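Spare Bedroom Becomes Packing Room for Masks and Cloths

2020-05-17

The small bedroom at the back of Marama McAlister's apartment has not had a guest since January. It now serves the neighbors of the Vullovus building, who use it to sort medical masks and to fold cloths for people who must stay at home.

The group has 36 households on its list. Each one receives a paper bag with masks, one clean cloth and a note with a telephone number. So far 137 bags have gone out, and the next round is planned for the end of the month.

McAlister decided to leave the bed where it was. The mattress is wide and has a good height for standing work, so only the blankets and pillows went into the closet. A plain fitted sheet stays on, and it is changed before every round.

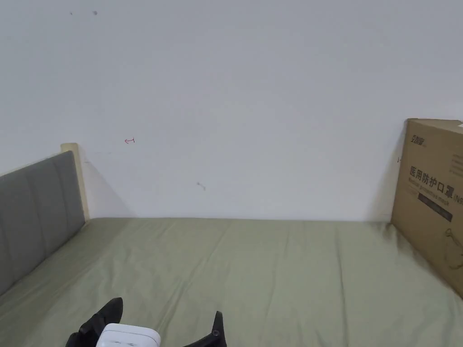

Who can ask for a bag?

Any resident of the building or of the two houses next to it can ask, and it costs nothing. Requests go to Naheed Niazi, who keeps the list and answers the telephone in the mornings.

The masks are bought by the box with money the residents collected among themselves. Geum-ok Ma, a retired school nurse on the second floor, wrote the rules for the room. Hands are washed at the door, the boxes are kept off the floor, and no more than 4 people may work on one day.

The cloths came from a different source. Gun-woo Sung closed his tailor shop, Sindik, in the spring and gave the group the cotton he had left. It was enough for 63 cloths. They are washed in the basement laundry and must then be pulled straight and folded in quarters, and this takes more time than all the rest.
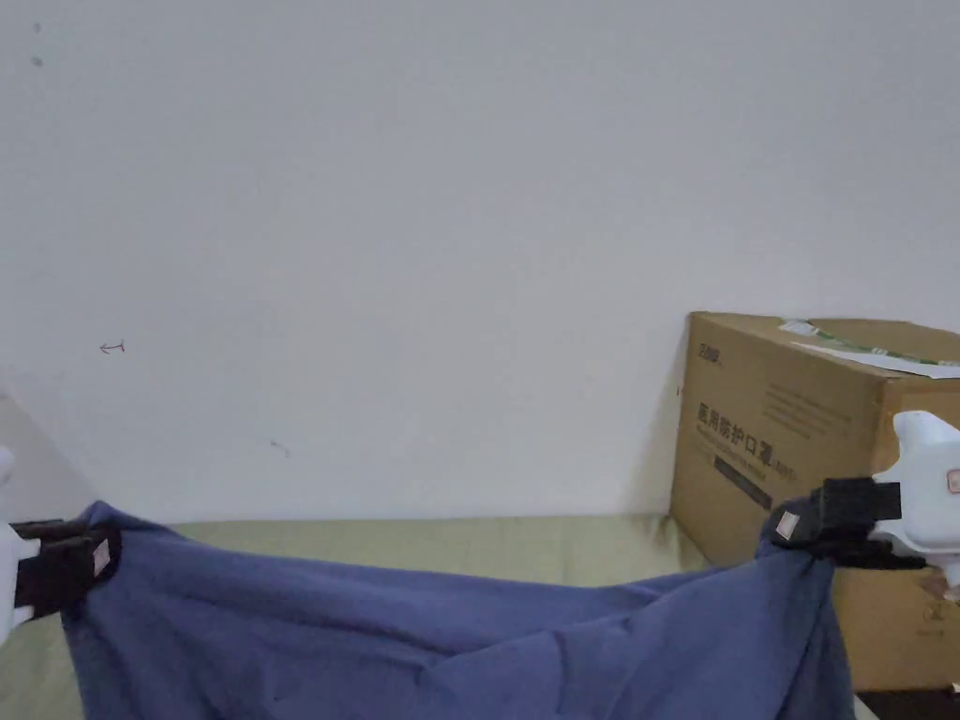
Sung has asked that the cloths be folded with the hem on the inside, so they lie flat in the bag. He also offered to sew more if somebody can bring him fabric. Old bed sheets are welcome, but they should be washed first and have no holes.

Bags for the next round can be requested until the evening before delivery. The group is also looking for one more person with a car.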